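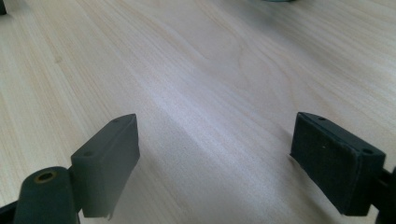
I have sanded the same pad block four times now, and I'm starting to think the block was fine all along and it's me that's crooked. If you missed the last couple of posts (no shame, there was a long gap after November), I'm building a pair of hand-held grippers. You squeeze the handle, two fingers close, and the idea is that a robot arm can later learn from how you did it. I don't own the arm yet. I own a lot of dark plastic and a tube of glue.

Anyway! This weekend was all about the fingers. I drew the pad blocks with two holes along the top so I could bolt different faces on and try them out, and I was very proud of that until I printed them and found the holes came out a hair too tight for the screws I'd bought. So out came the hand drill. Drill a bit, try the screw, swear a bit, drill a bit more. Magdalini Manolakis, who shares the workshop with me on Lindholm Street and has built way more of these things than I have, walked by and asked why I didn't just fix the drawing and print them again. Because each set takes six hours, Magdalini! And because I'm stubborn.

The brass at the pivots went a lot better. I'd been scared of pressing brass into plastic ever since I melted a perfectly good bracket last year, but I borrowed her soldering iron with the flat tip and took it really slowly, and they went in straight. I did a practice one in a scrap piece first, which I recommend, and then a second practice one, which I also recommend.

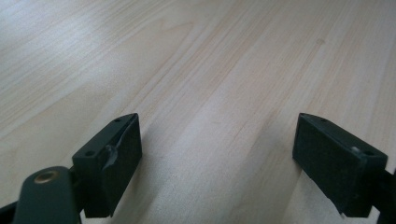

Issue 12

Where I keep going around in circles is the pad covering. Bare plastic is hopeless, everything smooth shoots out of it like a bar of soap. The soft dark stuff I've got on there now grips nicely but it picks up every speck of lint in the building, and it does not like being peeled off and stuck down again. One of my left pads has a nasty crumpled patch on the face from exactly that. I pulled at a corner to see how well it was holding and, well, the answer was pretty well in the middle and not at all everywhere else.

Jussara Medeiros wrote in after the last post to suggest contact cement on both sides, wait until it's tacky, then press. I tried it on a spare block and so far I like it, though the smell hung around long enough that I had to go sit outside with my sandwich. She also said to round off the corners of the covering so there's no point for things to catch on. Makes total sense, and I felt a little silly for not thinking of it. I'll do the next set that way.

I also want to say something about the table, because two people asked. It's the big pale one near the windows and it's lovely to work on, but wow does it bounce the light. If you're planning to put a camera on a gripper like I am, spend an evening just looking at your table through it before you do anything else. I fussed over exposure settings for ages and then found that pulling the blind halfway did more than all of my fiddling. I might buy a big sheet of matte gray card for the really shiny afternoons, or I might just work in the mornings like a sensible person. 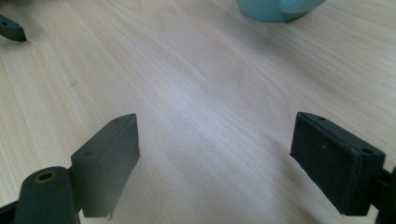
The squeeze itself still isn't right. The two fingers are supposed to close evenly, and on the first gripper they do, near enough. On the second one the right finger gets there late, and I can feel a little notch in the handle about halfway through. My guess is that one of the links is rubbing, so the plan is to take the whole thing apart again, run a bit of fine sandpaper over the sides of each link and put a thin washer in at the pivot. If that doesn't do it I'll have to look at the spring, and I really don't want to look at the spring, because the last time I opened that end it flew under the bandsaw and I was on the floor with a flashlight until dinner.

Over 370 grams each, by the way, once everything's on. That's heavier than I was aiming for. It feels like nothing when you first pick one up, and then twenty minutes later your wrist has opinions. I can probably hollow out the handle some, and the mounting arms are chunkier than they need to be, so that's where I'll start cutting.

Next up is the link sanding, then new pad covers with the round corners, and then I'm going to try picking up dried beans one at a time, which Magdalini says is mean to do to a first build. If you've got a favorite grippy material that doesn't collect fuzz, please leave it in the comments. I've already tried bike inner tube (too stiff, and it left marks on everything).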